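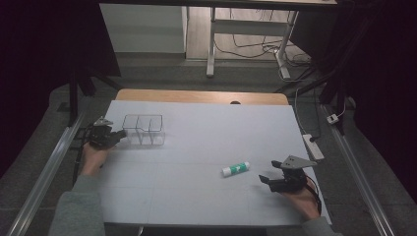 Can a household in Ullton be moved to a different town without losing its savings and its family history?

A household keeps both when it moves, provided that the Ultero expansion is installed and the move is made through the Land Office. In the base game, the household keeps its savings only, and the family record is closed on departure.

Ultero for Ullton: Software Review
Reviewed by Hok-lam Lui
4 January 2018

Scope of this review

Ultero is the second expansion for Ullton, the life simulation published by Skurnance for Windows and Mac computers. It adds a relocation system, a property market, and a new coastal town named Đào. This review covers the boxed edition for Windows, with the publisher's first update applied. The base game was reviewed in these pages in August, and readers who are new to Ullton should consult that review for an account of the building tools and the daily needs system. Neither is changed by the expansion.

The reviewer played two saved games to the end of the third generation. The first was started fresh in Đào. The second was an older save from the base game, brought into the expansion with its family record intact.

Installation and requirements

Ultero requires the base game and will not run alone. The installer checks for the most recent version of Ullton and downloads it if needed. Players with a slow connection should allow an evening for this step. Once the update is in place, the disc is not needed to play.

Older saves are converted the first time they are opened. The game makes a backup copy before conversion, but it places the copy in the same folder as the original and gives it nearly the same name. Players are advised to make their own copy in a separate location. A converted save cannot be opened again in the base game.

The Land Office

All of the new real estate features are reached through the Land Office, a building that is placed in every town when the expansion is installed. In an older save, it is placed on the first empty lot the game finds. In the reviewer's case this was a lot beside the lake that had been reserved for another purpose. The building can be moved in town editing mode, and its functions are not affected by the move.

From the front desk, the player may list a home for sale, buy a second property, lease a lot to another household, or apply to move to another town. An application to move costs 600 coins for each household, whatever its size. The charge is modest for an established family and a real obstacle for a new one. A household that begins in the smallest starter home will need to work for several game weeks before it can afford to leave.

The relocation screen is well organized. Furniture may be taken along, sold with the house, or placed in storage. Items in storage are kept without charge, and they may be collected from any Land Office. Pets travel with the household. Garden plants do not, although seeds do, and a player who has spent a long time on a garden should harvest it before signing the application.

Careers are handled less well. A character who holds a job that exists in both towns keeps the position and the salary. A character whose job is not offered in the new town is dismissed without notice, and the relocation screen does not give a warning. One member of the reviewer's second household lost a senior post at the observatory in this way, and the position could not be recovered on returning. A single line of text on the application form would have been sufficient.

The property market

Home values now rise and fall with the condition of the neighborhood. A well-kept park or a new school raises the value of the lots near it. An abandoned lot lowers them. Values are updated on the first morning of each game month, and the Land Office keeps a printed history that may be read at any time.

The system rewards patience. The reviewer bought a row of neglected homes in the older town, repaired two of them, and found that the remaining homes gained value with no further work. Players who enjoy the business side of the simulation will find enough here to fill many evenings.

Leasing is simpler than it first appears. The player sets the rent, chooses a tenant from a short list, and receives payment each week. Tenants may report broken appliances, and repairs are charged to the owner. Tenants who are ignored will leave. There is no way to set a rule against pets or parties, and no way to see how a tenant treated a previous home.

A household may own no more than 9 properties. The limit is printed in the manual but does not appear in the game until the player tries to pass it.

The town of Đào

Đào is built on a steep hillside above a harbor. Its streets are narrow, its lots are small, and many of its homes share a wall with the home next door. The arrangement is new to Ullton, and it works. Noise carries through shared walls, so neighbors become acquainted more quickly than they do in the older towns. A piano placed against the wrong wall will produce complaints within a day.

The design of the town is its strongest quality. The harbor market opens early and changes its stock with the season, and the ferry brings visitors from any other town in the same save. A household that has moved to Đào may receive old friends and relatives this way, and their relationships are carried over correctly.

The small lots do limit builders. Large houses designed in the base game will not fit, and the game offers no tool for reducing them. Players who own a collection of saved houses should expect to build again.

Performance and errors

Travel between towns requires a long loading screen. Play within a single town was as smooth as in the base game, with the exception of the harbor market at its busiest hour, when characters sometimes stood in place for several seconds before moving on.

The reviewer met one serious error. On two occasions, the game stopped responding with code 1616 when a household was moved while one of its members was at work. The problem did not occur when every member was at home before the application was signed. Saving the game before each move is strongly recommended until a correction is released.

The family record, by contrast, gave no trouble. Births, marriages, and past addresses were all preserved through repeated moves, and the new page for former homes is a welcome addition.

Manual and help

The printed manual is brief and clear. It explains each desk in the Land Office in the order in which a new player is likely to use it. The in-game help is less complete and still refers to the base game rules for moving, which state that the family record will be closed. That statement no longer applies when Ultero is installed and should be disregarded.

Recommendation

Ultero is recommended to players who already own Ullton and wish to follow one family across more than one town. It is also suitable for players whose main interest is property and income. Those who play chiefly to design large houses will find little that is new to them, and may prefer to wait for a lower price.

The weak handling of careers and the error described above prevent a higher mark.

Rating: 4 out of 5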